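Setting Up Your Voting Account for the Drosness Fan Awards

Welcome, and thank you for giving up a bit of your evening to argue over comics and podcasts with the rest of us! Setting up takes a few minutes, and you only do it once a season.

1. Open the Drosness voting page and choose New Voter.
2. Type in your email and pick a screen name (your full name never shows on the public boards).
3. Enter the code we send you. It runs out after 30 minutes, so keep your mail open.
4. Tick the categories you'd like to follow. There are 17 this season, and you can come back for more.

Note: Cosplay has 2 ballots, one for solo builds and one for groups - please look at the heading before you vote.

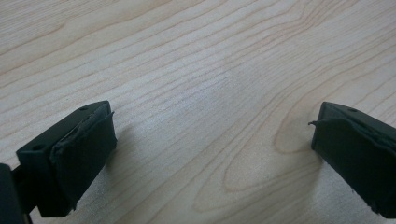

Can I change a vote after I've sent it in? Open My Ballot, choose Edit, and save again any time before the category closes.

Caution: Closing your account wipes your ballot for good, and we can't bring it back.

Related
Nominating a Webcomic
Lallari Stage: Seating for Finalists

Comments
Sachiko Tsuji: My code landed in the junk folder, worth a look there!
Takumi Shibata: Followed all the podcast categories, now I need a longer commute.

Filed under: Awards Help, Voters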